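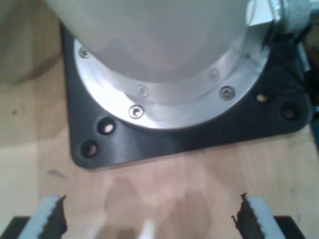

Tercer mes con los brazos y sigo sin tener una opinión limpia. Escribo rápido que entro a las dos.

Para quien no haya leído lo de enero: en Plidar montamos y revisamos piezas pequeñas, y la empresa ha puesto brazos robóticos en la línea de preparación. El nuestro se llama Tanel. No sé quién le puso el nombre, venía en la etiqueta del plan de formación y se quedó.

Lo que hacía yo antes: coger pieza, mirar, girar, dejar. Turno entero. 2,000 en un día bueno y la muñeca hecha polvo. Ahora eso lo hace él y yo hago... lo demás. Recolocar lo que deja torcido. Mirar las almohadillas de la pinza, que se gastan y nadie te avisa. Apretar tornillos. Rellenar la hoja de paradas, la famosa hoja, que tiene 20 casillas y ninguna sirve para poner lo que de verdad ha pasado.

La muñeca mejor, eso sí. Mucho mejor. Ya no duermo con la férula.

Pero el día se hace raro. Antes hablabamos. Con las manos ocupadas se habla mucho, no sé por qué. Ahora estoy pendiente de una luz y de un ruido, y si hablo me pierdo el ruido. Remigiusz Laskowska, que estaba enfrente de mí desde que entré, ahora está en el almacén de Gastadton — casi 100 kilómetros entre ida y vuelta. Le dieron a elegir, dicen. Él lo cuenta de otra manera.

Lo del sueldo: igual. La categoría: igual. En el papel sigo siendo operaria de preparación aunque me paso la mañana con la llave allen en la mano. Lo pregunté en la reunión y me dijeron que "se está valorando". Pues nada, que lo valoren.

Rangi Tuhiwai, el técnico que nos formó, fue claro al menos. Nos dijo que el brazo hace bien lo que está siempre en el mismo sitio y que para lo otro estamos nosotras. Me gustó. Luego pensé que lo otro no sale en ningún listado de productividad y ya me gustó menos.

Cosas que pediría si alguien me preguntara — no me preguntan:

Que la formación se haga dentro del turno y no al salir.
Que el botón de parada esté donde llega Conchi, que es bajita.
Que la hoja de paradas tenga un hueco para escribir.
Que nos digan ya cuántos puestos van a quedar cuando llegue el segundo. Somos 138 en planta y cada una tiene su teoría.

No estoy en contra, que luego me escribís enfadados. A mi madre en la Rutkowska la jubilaron con las manos destrozadas y habría firmado por un trasto de estos. Lo que quiero es que cuenten con nosotras cuando lo ponen, y que aprender a cuidarlo se page.

Me voy que pierdo el bus. Los comentarios os los contesto esta noche o mañana, el de la baja por tendinitis el primero, que lo he visto.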